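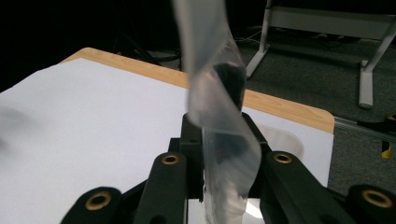
My bike got nicked (and what I did next)

Well, it finally happened to me. I came out of the Cropper Street swimming baths in November, hair still dripping, and my lovely green Jaleck was gone. Just the lock left on the ground, cut clean through. I stood there like a lemon for a good few minutes, looking up and down the road as if it might come rolling back!

I rang the police from the café next door and they were kind enough, but they wanted the frame number and I hadn't a clue where I'd put it. It was on the receipt, in a drawer, under 9 years of takeaway menus. If you do one thing after reading this, go and write yours down now. I'll wait.

The crime number came through by text at teatime, and then it all went quiet. So I started looking at the second-hand listings every night (my other half was thrilled, as you can imagine) and after 17 days there it was. Same scratch on the crossbar, same daft bell. Somebody in Dulach wanted £300 for it, and it cost me nearly £1000 new!

I was very tempted to go round there myself. I didn't, I sent the link and the crime number to the police and sat on my hands. Three officers went in the end and I got a call to come and pick it up from the station. They couldn't tell me much about who had it, only that mine wasn't the only bike in the garage.

It needs a new back wheel and the saddle's gone, so it's at Jakow Cycles until next week. I've bought a much heavier lock, the sort that makes your bag feel like it's full of bricks. The old saddle was horrible anyway.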